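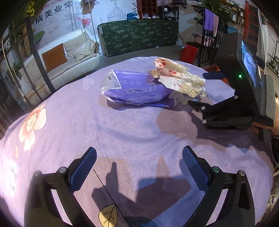
Purple blanket, purple tissues, one scrunched-up carrier bag. Bedroom day, part one.

Right, thread time, as a few of you asked how the big sort-out is going. Slowly! I'm doing the bed first and the rest of the room can wait its turn.

The blanket is the one with the massive pink and white flower on it. I got it when we moved to Stunstead and I still love it – it covers the whole bed and it hides a multitude of creases. Roksolana says it's too much. Roksolana has beige everything, so.

The tissues say 经典压花纸面巾 on the packet, which is "classic embossed facial tissues" if you're wondering. Embossed! Very posh for my hay fever. They're going in the bedside drawer and I'm not buying more until May.

Carrier bags though. Where do they all come from?? I pulled a heap out of the wardrobe last night and every one had another bag inside it. The white one with the red printing is staying out for the charity shop bits.

Fedir asked why I don't fold them into those little triangles. Fedir, I have tried the triangles. They came undone in the drawer and then I had a drawer of sad triangles.

Someone asked about storage – I've ordered one of the flat under-bed boxes from Trindley. It's for jumpers and the spare duvet cover, and if it doesn't fit under the bed I'm going to cry.

Blanket gets a wash at the weekend if the weather holds, it takes an age to dry indoors. Is everyone else doing theirs on 30 or am I being too careful?

Wardrobe floor next. Kettle first.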